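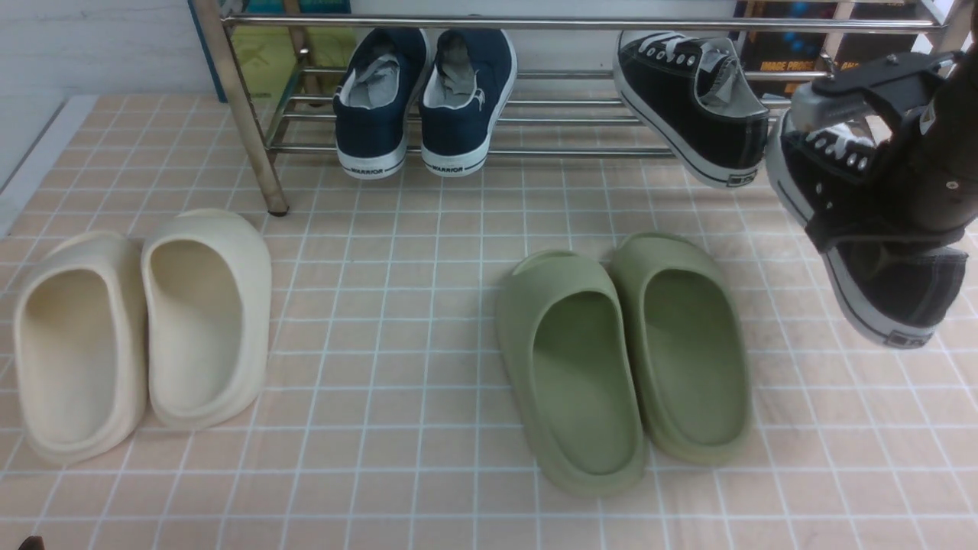
Rajeshwari Chowdary wrote in response to the April post that a rule for household handling tasks is of little use if two operators can read it and record different results. Her point was fair, and it has led to a revision of our working guidance at Zevo.

The earlier text said that an item should be "put away properly." Our operators at the Stultier site understood this to mean on the shelf. Those at Drullora understood it to mean on the shelf, beside its mate, and facing the same way. Both groups followed the rule as written – and their success rates could not be compared.

The revised guidance defines the end state before the task begins. For footwear, the operator writes down which shelf is to be used, which way the heels are to face, and how far apart the two shoes of a pair may be. The limit is now 15 millimeters. A shoe that rests across a rail at an angle is recorded as placed but not aligned, and the two results are kept in separate columns.
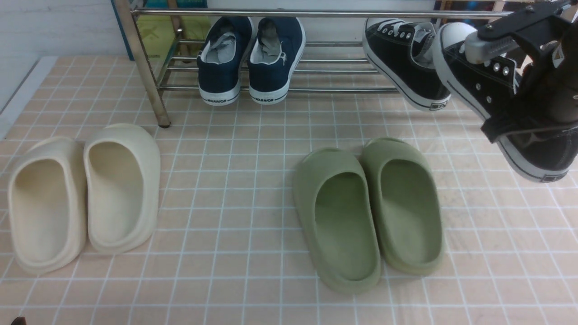 The second change concerns items that are not part of the task. These must be listed in advance and left alone. If the arm touches one of them, the contact is recorded, even when the item does not move. We had previously left this to the judgment of the operator, and the records show that judgment varied a good deal between shifts.

Drops are treated in the same way. An item on the floor is not to be picked up by hand until the attempt has been closed and the reason entered. Ilango Menon reviewed 298 entries under the old rule and found that many gave no reason at all.

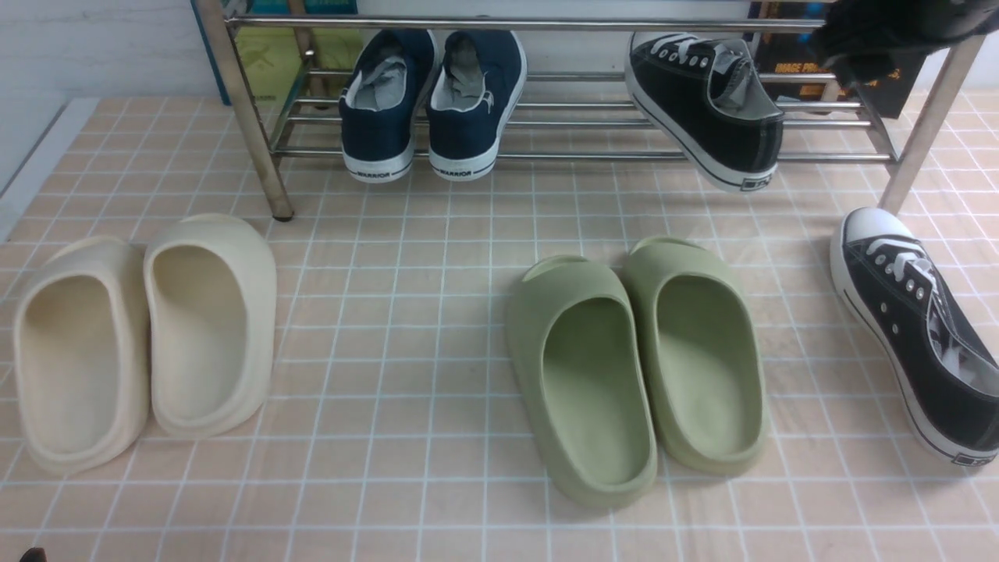

Posted by Ilango Menon in Standards and Practice

A note on stopping. Any person may end an attempt at any time, and no explanation is required at that moment. The arm is to be brought to a full stop before anyone reaches into the work area. This has been our rule from the beginning and it remains unchanged.

The revised guidance applies to the next 200 attempts at both sites. Comments on the wording may be left under this post until the Venkataraman review opens.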